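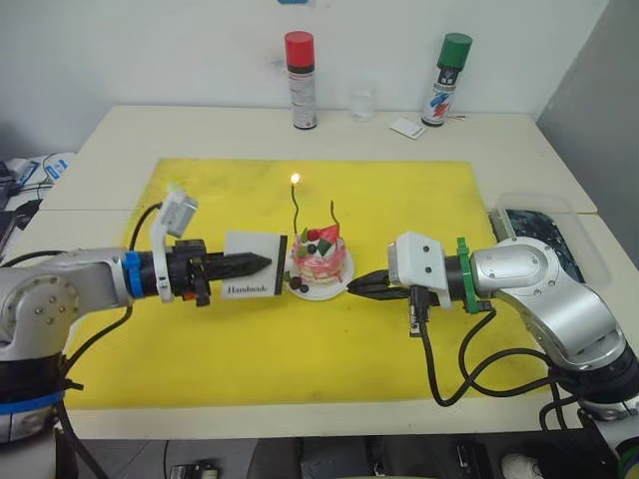

Page 46

Unit 2. Finishing and presenting a small celebration cake

Course handout, Gonmont short course in cake decoration

2.1 Scope

This unit covers work done after the frosting has set: placing of toppings, insertion of candles, and attachment of a card or tag. Baking and layering are treated in the previous unit.

2.2 Work surface

Lay a colored mat over the center of a white table. Yellow gives good contrast with white frosting and a white plate. Marks on the mat are acceptable as long as the plate stands between mat and cake.

2.3 Toppings

Red fruit and dark berries are set on top first, green decorations after them. A berry may also be placed on the plate at the base. On a streaked pink and red finish, leave part of the side bare so that the color shows.

2.4 Candles and card

Thin curved candles are inserted before lighting. Where two heights are used, light the taller one first. A card reading "Handmade" is held beside the cake – never over a flame.
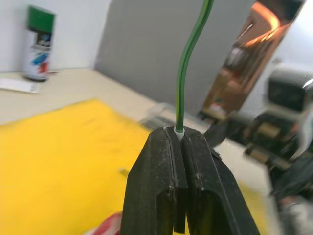

2.5 Wired stems

Green wire is used for upright decorations. Bends are made by hand before the stem is placed; a shallow S-curve is enough. The base of the wire must be sleeved wherever it could touch food. Grip the stem at the sleeve, low down, and keep the upper part free.

Aerosol cans are kept to the back of the table, caps on.

Reading: Rudd course reader, section 2.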